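What the arm does all day, and what we do now

I keep getting asked at family dinners whether the robot has taken my job yet. It hasn't, though it has taken the bit of my job I used to moan about most, so I've had to find new things to moan about.

For anyone new here, I work at Soliman, in the packing hall, and since October we've had arms doing the bin picking. Before that it was people. You stood at a bin, you took a block out, you put it where it needed to go, and then you did that again until your shoulders went. My best ever shift was 1,017 blocks and I was useless at home that evening, couldn't even lift the kettle properly.

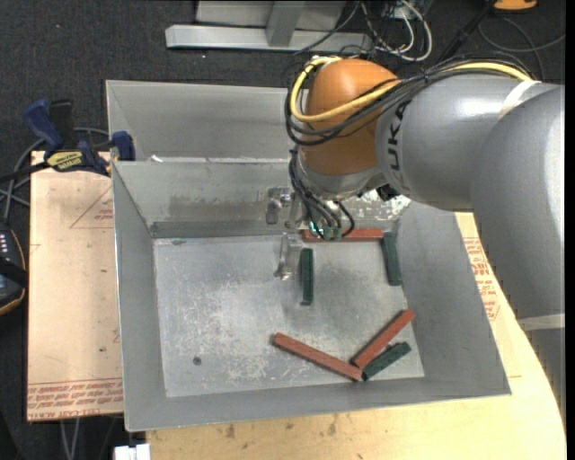 Words and photo by Amra Begović
April 2025

The KUKA on the test bench only gets a handful of blocks at a time, reds and greens mixed, lying any old how. Blocks on their own are easy enough. It's when two of them lie snug against each other, or one is hard up against the wall of the bin, that you find out whether your settings are any good. Younes sets them out for me and he's got a nasty streak, he always finds the angle I haven't thought of!

That's my job now, by the way. I went on the course with Adel and Hazem and came back with a certificate and a headache. Mornings I'm on the bench, afternoons I walk the line and sort out whatever has stopped. On a good day that's not much. On a bad day (last week, don't ask) I'm up and down that hall like a yo-yo.

What I miss is the talking. When there were four of us round the bins you heard everything, who was moving house, whose kid had chickenpox. Now we're spread out, and if I want a chat I have to go and find one. Ludger has started bringing his tea over to the bench at ten and I'm very glad of it.

The money went up a little, my back is better, and nobody on our shift was let go, but two of the agency lads weren't asked back and I still think about that. We were told it was a quiet season. Maybe it was.

Anyway, I've got a gripper setting to try tomorrow and Younes says it won't work. We've got a packet of biscuits riding on it.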